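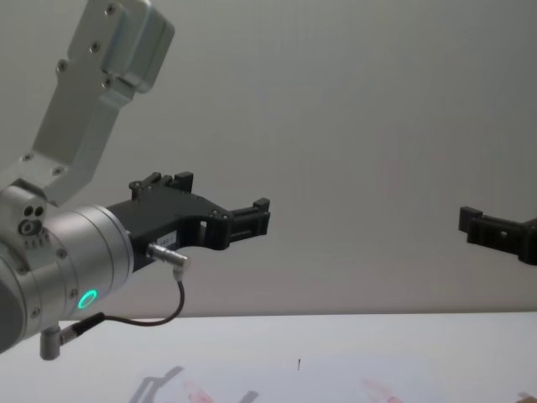
Why do metals rust and tarnish?

Leave a steel nail in a wet garden and it will soon turn orange. Leave a gold ring in the same garden for 300 years and it will still look like gold. Both are metals, so why does one change and the other stay the same?

Metals and the air

Most metals are not found in the ground as shiny lumps. They are found in rocks called ores, joined up with other things such as oxygen or sulphur. People heat the ore, or treat it in other ways, to get the metal out.

Once the metal is out, it can join up with oxygen again. Air is full of oxygen, so this can start straight away. When a metal is slowly changed by the air and water near it, we say it corrodes. Some metals corrode quickly, some slowly, and a few hardly at all.

What is rust?

Rust is the name for what happens to iron. Steel is mostly iron, so steel can rust too. Iron needs both oxygen and water to rust. A nail kept in a jar of very dry air will stay grey. A nail kept under boiled water with a layer of oil on top will also stay grey for a long time, as boiling drives the oxygen out of the water and the oil stops more getting in.

Salt makes rusting faster. This is why ships, piers and seaside railings need so much looking after. Cars can rust more quickly in places where salt is spread on icy roads.

Rust is weak and flaky. When a flake falls off, there is fresh iron underneath, and that begins to rust as well. A thin sheet of iron can rust right through until there is a hole in it.

The bridge at Gesodby

The footbridge at Gesodby is made of iron and crosses a river close to the sea. It has 344 railings, and each one has to be checked by hand. Lovisa Løken is in charge of the painting. Her team starts in spring and has to finish by October, when the weather gets too damp for the paint to dry properly.

First they scrape off the old loose paint and any rust. Then they brush on a layer called a primer, which sticks well to the iron. Two more coats of paint go on top. If a patch of rust is left under the paint, it carries on spreading where it cannot be seen, and the paint above it begins to bubble.

"You have to do the scraping well," says Lovisa. "It is the slow part and it makes your arms ache."

Other metals

Aluminium joins up with oxygen even more easily than iron does. But the layer it makes is very thin and hard, and it sticks tightly to the metal. It keeps the air away from the aluminium below. If you scratch it, a new layer forms almost at once. Drinks cans, ladders and window frames are often made of aluminium.

Copper starts off a pinky-orange colour. Indoors it slowly goes brown. Outdoors, after many years of rain, it may turn a pale green. You can sometimes see this on the roofs of old churches and on statues. The green layer is called a patina, and it helps to protect the copper.

Silver does not rust, but it does go dark. This is called tarnish. It is caused by tiny amounts of sulphur in the air. Eggs have sulphur in them too, and a silver spoon used for eating boiled eggs can go black.

Gold hardly joins up with anything. Gold coins dug up from the ground may be muddy, but after a wash they are bright.

Stopping rust

Paint is one way to keep air and water off iron. Oil is another, and it is good for moving parts such as bicycle chains, where paint would rub away.

Iron can also be coated with zinc. This is called galvanising. Buckets, gates and farm sheds are often galvanised, and you may be able to see a pattern like frost on them. If the zinc gets scratched, the zinc nearby corrodes before the iron does, so the iron is still protected.

Stainless steel is made by mixing chromium into the steel. The chromium makes a thin layer on the outside, a bit like the one on aluminium. Most knives and forks are stainless steel.

Try it yourself

Ask an adult before you start. You will need three plain iron nails (not galvanised ones), three small glass jars, some tap water, some salt and some cooking oil.

Put one nail in each jar. Half cover the first nail with tap water. Half cover the second with tap water that has a spoonful of salt stirred in. Rub the third nail all over with oil, then half cover it with tap water.

Look at the nails at the same time each day for a week and draw what you see. Do not touch the rusty nails with bare fingers, and wash your hands afterwards.

Words to know

Corrode – to be slowly changed and worn away by air, water or other things.
Ore – rock that has metal in it.
Patina – a thin coloured layer on the outside of old metal.
Tarnish – to become dull or dark.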